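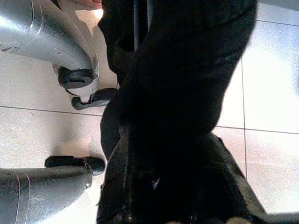 Dark laundry, piece one. Black, crumpled, on a light floor.

1/ Thread on folding dark clothes from a heap. I have been rewriting my own procedure since April and it is stable enough to post. Scope: black and near-black garments, mixed types, one person, no folding board.

2/ The basic problem with black fabric is contrast. On a white T-shirt you find the hem by its shadow. On black cotton the shadow and the shirt are the same value, so you end up looking for edges with your hands. Most of the time lost in a dark load is lost here, before any folding happens.

3/ Background matters more than lamp wattage. Black garment on a light surface: the outline reads immediately. Black garment on my gray bedspread: it does not. I moved the whole job off the bed for this and have not moved it back.

4/ Lamp position, second. An overhead light flattens everything. A Skilmont desk lamp set low and to one side rakes across the weave and picks out seams and waistbands. Mine sits 60 cm from the work area. Closer than that and the near folds glare while the far side goes dark.

5/ Bulb: 600 lumens, neutral white. I tried a warm one first. Navy and black became the same color and I paired socks wrong for a week.

6/ Identification. A crumpled dark item could be trousers or a jacket and you often can't tell from the outline. Do not shake it out yet. Feel for one of these, in this order: waistband, collar, cuff, zipper. The first one you hit tells you the type and also gives you a place to hold.

7/ Trousers: find the waistband, hold it at both side seams, lift, let the legs drop. One shake. Lay one leg on the other, inseams together. Fold the crotch point in so the edge is straight, then halves, then thirds.

8/ Jacket: find the collar, hold at the shoulder seams, lift. Close the zipper to the top before laying it down. An open zipper drifts during the fold and you get a wedge. Sleeves straight across the back, then bottom to collar.

9/ Common error is lifting by the middle. You get a cone of fabric with every edge hanging at a different height, and you have to put it down and start again. If there is no edge in reach, pull the top layer flat with one hand until there is.

10/ Lint. Black shows all of it. Roll before folding, one side, then turn and roll the other. Rolling after the fold only cleans the face you see in the drawer. I use the Tilia roller, the wide one. The narrow one leaves stripes.

11/ If you work on the floor, sweep first. A light floor hides pale dust very well until you pick up a black garment and look at the underside. Sweep, then wipe with a barely damp cloth, then wait until it dries.

12/ Stack limit. Eight items per pile in a Clurholm drawer, upright, fold edge up. Past that the drawer catches on the rail above. Your drawer will be different, so measure the inside height and subtract two fingers.

13/ Timing, in case anyone wants it. A full dark load used to take me around 70 minutes including lint. With the side light and the light background it is well under an hour. Identification is where the difference comes from. The folds themselves take as long as they always did.

14/ Things I dropped: folding board (too narrow for jackets), sorting by type first (handles every item twice), Yen drawer dividers (fine for socks, too shallow for trousers).

15/ Open item: leggings. They slide out of a stack whatever I do. Currently rolling them and putting them at the back of the drawer, which works until the drawer is half empty. If you have a fold that holds, post it below with the fabric blend.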